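Craft Room Fall Safety Check, With My Comments
Dremell Community Hall, checked November 3, 2023 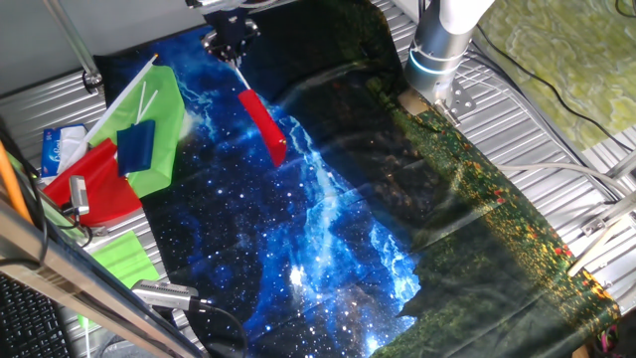 Space print and green meadow print, with a small red flag

I do this walk-through twice a year, fall and February, and I type it up the same evening while I still remember what annoyed me. OK means OK. Anything else gets a comment!

Front door and hallway
Door opens fully: OK, but it drags a bit at the bottom.
Path to the back exit clear: Not OK. Folding chairs stacked there again. I moved them to the closet, please leave them there.
Exit sign lit: OK

Electrical
Iron cords, no cracks or bare spots: One bad. It's the old iron with the brown cord, and I've taken it home so no one plugs it in out of habit.
Outlets by the sink trip when tested: OK, both of them.
Extension cords off the floor: Mostly. The long one by the window still needs a cord cover (I asked in February too).

Cutting and sewing
Rotary cutters closed when put away: Two were open in the drawer. Come on, folks.
Pins off the floor: I ran the magnet under the tables and got a scary amount.
Needle disposal jar: Nearly full, swap it before the quilt weekend.

Storage
Heavy bolts on low shelves: OK now. The Bermúdez shelf unit is screwed to the wall, finally, and it doesn't wobble when I lean on it.
Dye and fabric glue labeled: One jar with no label. Tossed.

Fire and first aid
Extinguisher gauge in the green: OK
First aid kit: Low on bandages and out of burn gel. A refill pack from Endov is $30 and I've put in the order.
Smoke alarm: Works, and wow, is it loud.

Still open: cord cover, door, burn gel. I'll look again when the refill comes.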